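How Do You Teach a Robot to Tidy Up the Cups?

If you have ever been told to clear the table (and I suspect you have!), you already know more than most robots do. At our shared workshop in Stavosley we've been building a tidying helper called Plulta, and I'd love to tell you how it's going.

A robot hand is called a gripper. Ours have two fingers, which doesn't sound like many, but try picking up a cup with just your thumb and one finger and you'll find you can manage quite nicely. 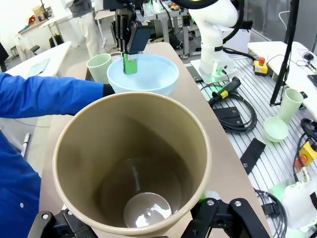 Tatiana Dvořáček wonders whether two fingers are really enough, and says she would have given Plulta three, like a bird's foot. It's a lovely idea, and we may try it one day! More fingers need more motors, though, and more motors mean more wires to get in a muddle.

Now, a robot arm bends at its joints, a bit like your shoulder, elbow and wrist. Each joint has a motor inside, and the computer has to tell every one of them how far to turn. With two arms there's twice as much to work out, and they mustn't bump each other on the way to the bowl.

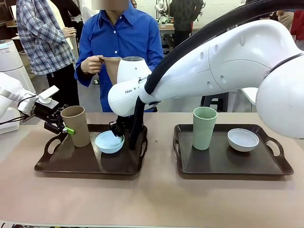

Two arms, two trays and a few cups and bowls.

Flat things are a different sort of puzzle. You can't put your fingers around the middle of a plate, so the best spot to hold is the rim, and you have to squeeze just enough. Too soft and it slips, too hard and it might tip or bend.
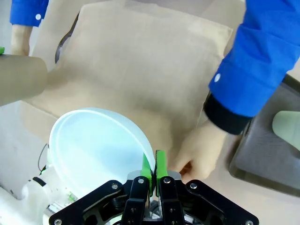 We've written down 421 practice tries in our big notebook so far, and plenty of them ended with something rolling under the bench. Try it yourself at home with kitchen tongs and a plastic cup, and ask a grown-up which colour cup you're allowed to drop.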